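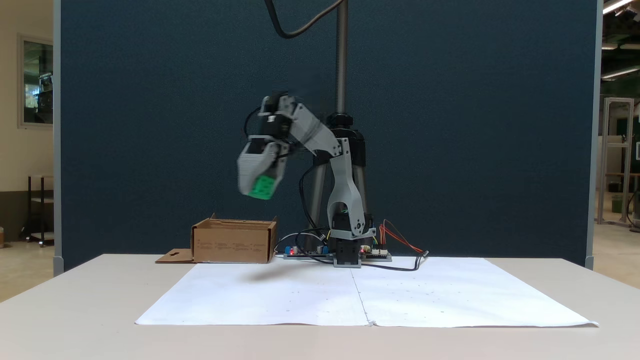

How Cardboard Gets Its Strength

Cardboard is paper. A single sheet of paper bends when you hold it by one edge. A sheet of cardboard stays flat. The difference comes from its shape.

The layers

The cardboard used for most shipping boxes has 3 layers. The outer two are flat sheets called liners. The middle one is a wavy sheet called the medium. Each wave in the medium is called a flute. Glue made from starch holds the tips of the flutes to the liners.

Look at the cut edge of a box flap and you will see the flutes as a row of small arches. An arch passes a load down its two sides. Many arches in a row share the load between them.

How it is made

At the Trirndale mill, paper arrives on large rolls. One roll holds 2472 feet of paper. Steam softens the paper, and two rollers with ridges press it into waves. One liner is glued on first, then the other. The finished board is cut into flat shapes called blanks, and the mill stacks 400 blanks on each pallet.

Which way is strong?

Flutes are strong along their length. In most boxes they run up and down, so the walls can carry other boxes. Press on a flat side with your thumb and the flutes crush easily.

Try it

Fold a sheet of paper back and forth into narrow pleats. Lay it across two cups, with the pleats running from cup to cup. Add coins one at a time. Now repeat with a flat sheet and write down both results.

Words to know

Liner: a flat outer sheet
Medium: the wavy middle sheet
Flute: one wave in the medium
Blank: a box shape before folding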